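How to Run a Small Swap Shelf Without Losing the Will to Live

Posted Friday, December 10, 2021

A swap shelf is a piece of furniture onto which people put things they don't want and from which other people take things they don't need. It works on paper. On the shelf itself it takes a bit of managing, and this page is the managing. Ours stands in the passage beside the Corkorard Hall kitchen and has been going since August, long enough to have made most of the mistakes below.

Before you start

You need a shelf, a notice, a pen on a string and a box with a lid. Find the shelf first. Ours came flat-packed from Skotier, with two screws missing and one instruction sheet for a different shelf. Fix it to the wall. People will lean on it while reading the backs of jigsaw boxes.

Pick a spot that is dry, indoors and on the way to somewhere else. If people have to make a special trip, they'll make it once, with a boot full of videotapes.

Step 1: Write the notice

Keep it to one side of paper. Our first version ran to 1,052 words and included a paragraph on candles. The present one reads:

Take what you like. Leave something if you can. Nothing that plugs in, nothing to eat, nothing alive. If it has gone after 7 days, somebody has it. If it hasn't, nobody wants it, and it goes in the box.

The line about nothing alive was added later, after a tomato plant.

Step 2: Date everything

Put a roll of masking tape next to the pen. Whoever leaves a thing tears off a bit of tape, writes the day on it and sticks it underneath. Half of them won't. Do the rest yourself when you tidy, using the day you first noticed the object, and don't feel guilty about being unfair to a fondue set.

Don't put the tape on book covers. It takes the picture off and then you own the book.

Step 3: Sort by size and forget about subject

We began with labels: Kitchen, Books, Toys, Garden. Within a fortnight there was a long debate in the passage over whether a watering can shaped like an elephant was Toys or Garden. Sort by size instead. Big and heavy at the bottom, books in the middle, small things in a shallow tray at eye level. The tray matters more than you'd think. Loose small objects roll to the back and stay there until the shelf is moved.

Marbles, dice, beads and odd game counters go in jars. Jigsaws go in only if the person leaving them will swear to the number of pieces. They will swear cheerfully and be wrong.

Step 4: Clear it once a week

Pick a day and stick to it. Take down anything past its date, wipe the shelf, and put what's left in the lidded box. When the box is full it goes to the charity shop, which will take most of it, and the tip, which will take the mugs. There will be mugs. Allow two on the shelf at any time and send the rest straight to the box, or by spring you'll be running a mug museum.

Clear it when the building is quiet. If you're seen removing things, you will be asked to justify each one. 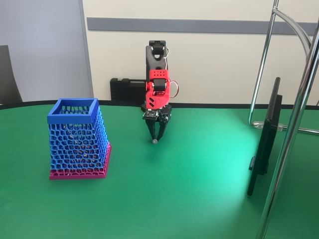

Leave the box unlocked on clearing day, one regular wrote in the shelf notebook, and half of it will find its way home with people who wouldn't have looked at it on the shelf. This is annoyingly true. We now leave the lid off for an hour and the box goes down by a good few inches.

Step 5: Deal with the awkward cases

Plugs: still no. You can't test a toaster in a passage, and you don't want to learn about it from the fire brigade.

Clothes: we said yes and regretted it. One coat hook, one garment, and when the hook is full it's full.

The person who takes everything: leave them alone. They are doing your clearing for you.

The person who brings everything: give them a limit of one carrier bag a visit, and be out when they come.

Things left by mistake: keep a corner for these. We have had house keys, a library book and somebody's actual lunch. The Dundach Road branch was pleased to have the library book back and charged us nothing, though there was a look.

Keeping a notebook

Hang one from the shelf for requests. Ours currently wants a cake tin with a loose bottom, size 4 knitting needles and the second half of a walkie-talkie set. The cake tin has been asked for three times in different handwriting, so if you have one going spare, bottom shelf, left-hand side, and please write the day on the tape.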